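# What Is a Petition?

Sometimes a lot of people want the same thing from their government. Maybe a program that pays young workers is about to close, or a bus route is going to be cut. One way to speak up together is to write a petition.

A petition is a written request. It says what the people want and who they are asking, and it is signed by everyone who agrees.

## Who gets the petition?

That depends on who can make the decision. In the United States, a state has a **governor**, who runs the state government, and a **legislature**, which makes the laws and decides how money is spent. A town has a mayor or a council. If you send a petition about a town playground to the governor, it will probably be sent back to the town.

## How it works in Stilmont

The town of Stilmont had a job program for people who had just finished school. They worked for the town for 13 months and were paid $900 a month. Some helped in the library at Vanlow. Others cleared trails near Rolau Creek.

In March the town said the program would end. The workers wrote a petition asking the council to keep it for one more year. Under Stilmont's rules, a petition needs 700 signatures before the council has to talk about it at a meeting. The first week, they had 288. They kept going, and by the end of the month they had enough.

The council talked about it at 7 p.m. in Matlala Hall. Anyone in town could come and speak for two minutes.

## Does the government have to say yes?

No. A petition asks. It does not order. The council in Stilmont had to listen and then vote, and it could vote either way. It voted to keep half of the jobs.

## Can kids sign?

Often they can, but the rules are different from place to place. Some petitions count only the names of voters, who must be 18 or older. Kids can still write letters, and in many towns they can speak at meetings.

## Words to know

**Signature:** your name, written by you.

**Council:** a group of people elected to make decisions for a town.

**Budget:** a plan for how money will be spent.
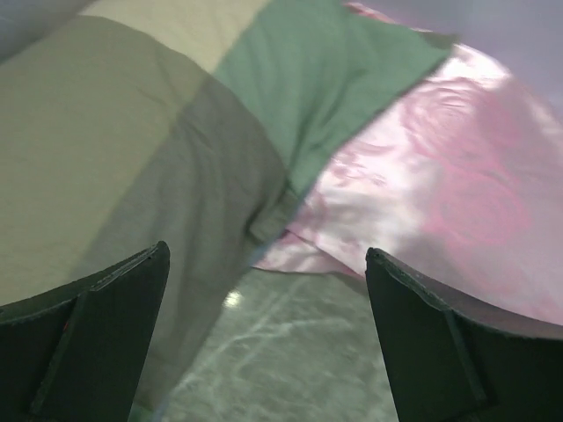
Two black robot gripper fingers, with a wide gap between them.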